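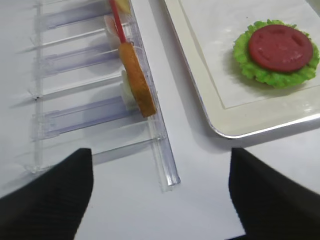 We spent most of February arguing over how to count a demonstration for the burger task, and I want to write down where we landed. One full build is one episode, start to finish, no splitting. So with the tomato slice sitting on the lettuce in the tray and the patty still upright in the clear rack, that's a partial build, and it stays partial until the last piece goes on.

2/ The rule sounds fussy but it fixed our labels. Under the old way Cirilo Ayala and I were both tagging the same recordings and agreeing on 80 out of every 100. Under the new one we agree on nearly all of them.

3/ The rack is the hard bit. Clear plastic throws highlights, and the wrist view changes a lot with a small tilt. We tried a matte one at Pravia last year and the policy learned it quickly, then fell over when we swapped the clear one back in. So we collect on the clear one now.

4/ Operators are asked to vary three things between episodes: rack angle, tray position, and which slot each piece starts in. Everything else stays put. If you change the lights as well, log it.

5/ Fumbles stay in, provided the operator recovers. If a piece goes off the table, stop the recording and mark it failed. Don't delete it – Delphine Bellamy uses the failed ones to train the success classifier.

6/ Current tally for the Vustosura set: 86 complete builds kept, 33 marked failed. I'd like a few more with the rack turned well off square. Most people line it up neatly out of habit and the data shows it.

7/ Someone asked about grip force. We don't record it on this rig, only finger opening. Toy food has a bit of give and opening has been enough so far. The Arnum rig does log force, and I'll post a comparison once both sets are labelled.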